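The Gripper You Hold in Your Hand

Nurhan Saraç has an opinion about fingertip pads, and she will share it before you have taken your coat off. Soft ones slip on paper, she says, and stiff ones skate over plastic, and most people who build grippers spend months on the mechanism and an afternoon on the part that touches things. By the time I had found a chair she had three sets of pads lined up on the arm of the sofa and was asking me to press my thumb into each of them.

I had come to spend a day with Edimton, a small team that tests hand-held grippers and writes up what it finds for people who are about to buy or build them. If you haven't used one, picture a robot's hand with no robot attached. You hold the handle, you open and close two fingers, and a camera mounted on the tool records what the fingers are doing. Later, those recordings can be used to teach an actual arm the same job. It's a lovely idea, and much more fun to try than it sounds.

The team does a lot of its testing in ordinary apartments. Waltraud Hollmann, who plans the sessions, spent years in a lab where every object sat on the same gray table under the same lights. "We got very good at that table," she told me. Now she wants sheets that wrinkle, cushions that sink, and daylight that does whatever it likes.

Bedding turns out to be a wonderful test surface. On a hard table, a gripper can come straight down, touch bottom, and close. On a mattress there's no clear bottom to touch. Press too hard and the thing you're after sinks or rolls toward you, and the fingers close on a fold of cloth. Come in too high and you pinch the top of a curve and it squirts away.

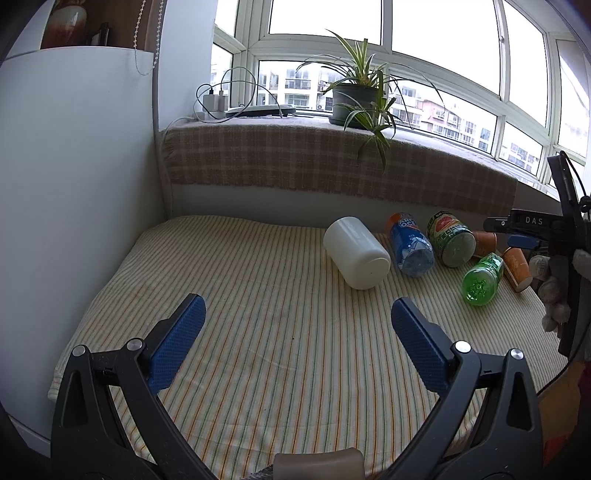

Drinks containers are a favorite for this kind of work, and once you've tried a few you see why. A can on its side is smooth, round and eager to roll. A paper cup gives way under the lightest squeeze, and it's wider at one end than the other, so the fingers never sit quite flat. A bottle has a neck, a body and a base, and each of them wants a different approach. They're cheap, they're in every kitchen, and they find the weak points of a gripper faster than any purpose-made test block I've seen.

I had a go, of course. My first try at a can was terrible. I came in at an angle, one finger touched early, and off it went. Diễm Lục, who does most of the recording, suggested I stop watching the can and start watching the gap between the fingers. That fixed it almost at once! You line up the gap, lower it, and let both pads arrive together. After a few more tries I was grinning like a kid at an arcade machine (one that pays out, for a change).

What surprised me was how different two grippers can feel when they do the same thing on paper. The Miria, one of the designs the team has been comparing, has a light trigger and a long travel, and you can feel the moment of contact through your hand. The Kikuchi is firmer. It closes with more certainty, and Diễm prefers it for bottles, but it's easy to crush a cup before you know you've touched it. Waltraud would pick the Miria for a beginner. Nurhan would pick either one and change the pads.

Then there's weight. Nothing feels heavy for the first five minutes. Diễm's longest run in December was 299 grasps, and she says the tool she finished with felt like a different object from the one she'd started with. Her wrist had begun to turn inward, and the recordings showed it: the fingers were coming in tilted, a little more each time. She now takes a break after every 40 grasps, and the team writes down where the breaks fall, so that anyone comparing runs can see it.

Camera placement gets the longest arguments. Put the camera close to the fingers and you see the contact beautifully, but you lose the room. Move it back and you get the room, plus a good deal of your own gripper. The Edimton team has tried 7 mounting positions so far and has a soft spot for a wide view that keeps both fingertips in sight at the bottom. Nurhan likes it for the pads. Waltraud likes it for the background, which she thinks matters more than people admit. A system that has only ever seen one wall may learn something about the wall.

All of it goes into Ernis, the team's own program for sorting recordings. It's plain to look at and very quick. You pick a gripper and an object, and it lines up the clips so you can watch the approach again and again from different hands. The library held 2231 clips when I visited, and I could happily have watched them for the rest of the afternoon. You start to recognize people by how they reach. Diễm drops straight down. Waltraud comes in low and from the side, as if she's trying not to wake something.

The next round will add things with handles, starting with mugs and a watering can, and Nurhan is already cutting new pads for it. She gave me a spare pair to take home. They're on my desk, and I've been squeezing them while I write.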